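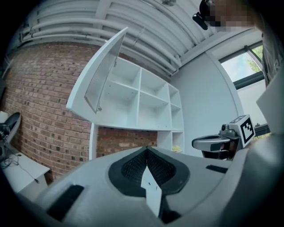 Stinder Hand-Held Gripper Set, Paired
Manufacturer: Wustero
Document: setup, care and repair

The Stinder set consists of a left and a right gripper, each with a top-mounted camera module and a marker cube. It is used to record two-handed work at furniture, counters and shelving. The grippers are supplied as a matched pair. Do not mix units from different sets without repeating the cube registration.

Contents of the set
Left gripper, right gripper
Marker cubes, 1 per gripper
Spare finger pieces, white, 2
Spare mesh pads, black, 2
Cable set, 3 m
Hex key and pad lifter

Setting up
1. Place the power strip on the floor within reach of the side table and route the cords away from where the operator will stand.
2. Connect both grippers and wait for the status light to hold steady. A slow blink after 30 seconds means the camera module has not been found. Reseat the cable at the module end before restarting.
3. Check that each cube is seated fully on its mount. All printed faces must be clean and free of tape residue.
4. Turn each gripper slowly through 360 degrees in view of the head camera. The registration screen marks each cube face as it is read. Repeat if a face stays open.
5. Have the operator stand in front of the work area and hold both grippers forward at drawer height. Confirm that both cubes are tracked before opening any doors or drawers.
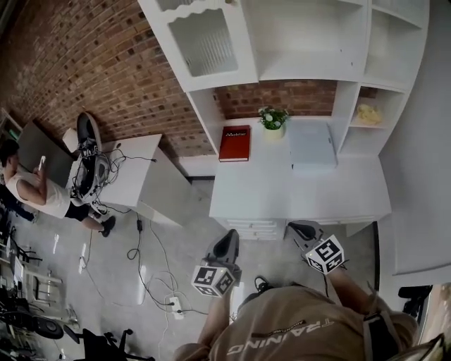 Care between sessions
Wipe the housing with a dry cloth. Solvents lift the edges of the black rubber strips and should be kept off them. The mesh pad may be brushed but not soaked. Dust caught in the weave reduces grip on smooth fronts such as cabinet doors and glass panels.

Inspect the finger piece at the tip. Replace it if the point is chipped or if it rocks when pressed sideways.

Replacing the finger piece and pad
1. Disconnect the gripper.
2. Loosen the retaining screw with the hex key and draw the finger piece straight out.
3. Lift the mesh pad from the recess, starting at one corner.
4. Press the new pad in from the center outward. It must sit below the surrounding surface on all sides.
5. Fit the finger piece, tighten the screw until it stops, and back it off slightly if the finger binds.
6. Repeat the cube registration. A new finger changes the tip offset.

Known faults
Tracking drops on one side only: cube loose on its mount, or face scuffed. Reprinted faces must be matte.
Image blurred near the finger: fingerprint on the camera cover. Clean with a lens cloth.
Jaw sluggish: check for grit under the rubber strip before opening the housing.

Service
Housings are opened only at the Ustby workshop. Contact Ulla Hämäläinen for repairs and Ville Pesonen for spare parts. Orders from within Finland ship through Jääskeläinen. The workshop is closed in August.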